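Grip data from the bedroom

Thulani Shezi runs the cloth-handling study at Flindmont, which records people folding and lifting laundry with hand-held grippers in ordinary homes. "Dark cloth bunched between the pads is where our width estimate drifts," he said. 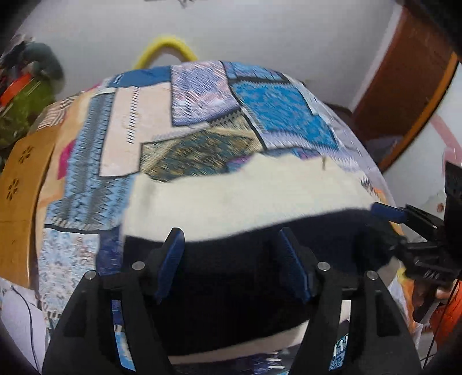 Choice of surface

Shezi prefers patterned bedding. A patchwork cover gives the tracker plenty of corners, while a pale garment laid on it keeps a clear outline. "On plain sheets we lost the pose in nearly 400 of 1,775 clips," he said. 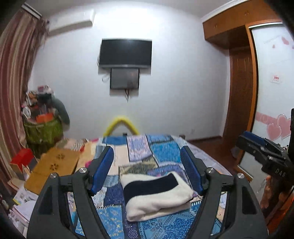
Next step

The Durmont set will be released in December.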